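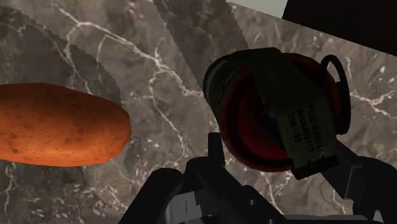
Killska scale, Madham store: label prints the wrong produce code. An orange sweet potato, same type as the one at left on the marble, should print 285 and prints 262 – the code for carrots.

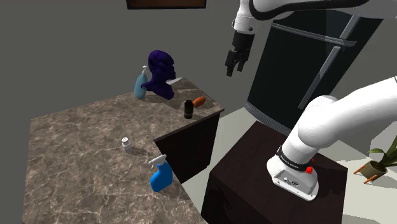
Reloaded the price table and restarted. No change. Code 285 keyed by hand prints correctly, so the fault is in the shortcut key map. 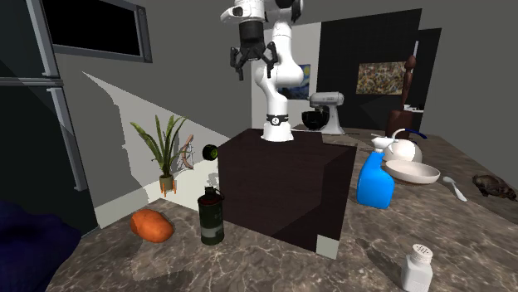 Awuor Kioko: Bredport had the same fault in September. Clear key 60, save, assign it again.

Done. Closed.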